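Walletti Hand Gripper Pair, Set-Up Guide
Section 4: First grips

Read section 3 first if pads are not on yet. Pads on crooked = bad grips all day.

1. Charge both units. Full charge takes 36 minutes from flat.
2. Power on, left unit first. Wait for the light.
3. Hold by the handle only. Fingers out of the jaws.
4. Squeeze slow until both pads touch the item. Stop. More squeeze does not mean more grip.
5. Lift straight up. Tilt after, not during.

Start with a carton, then a bottle. One item per gripper.
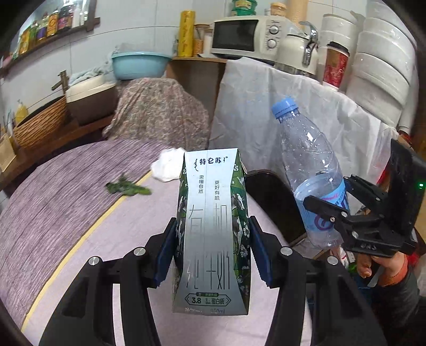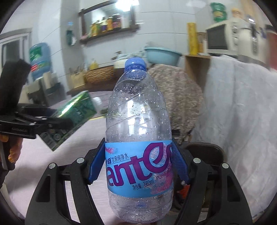 Pads pressed against the sides, both units in use.

6. Set the item down, open jaws all the way, then move off. Half-open jaws tip things over.
7. Swap hands and repeat. Do 20 lifts per hand before you start recording anything.

NOTE: Cartons dent. If the sides bow in, go down one stop on the force dial (see Borov dial sheet, in the box).

NOTE: Wipe pads with a dry cloth between items. No alchohol, it hardens the rubber.

CAUTION: No glass, no knives, nothing hot. Max load is on the handle sticker.

CAUTION: Screws on the jaws come preset. Dont tighten. If one works loose, stop and write to Dilek Güler at the service desk.

Pad life: almost 2,000 grips, less on rough items. Spares ship in packs of 4. Order under Grunska pads, not Aksoy, those are for the older jaw and wont seat.

Next: section 5, pairing the two units.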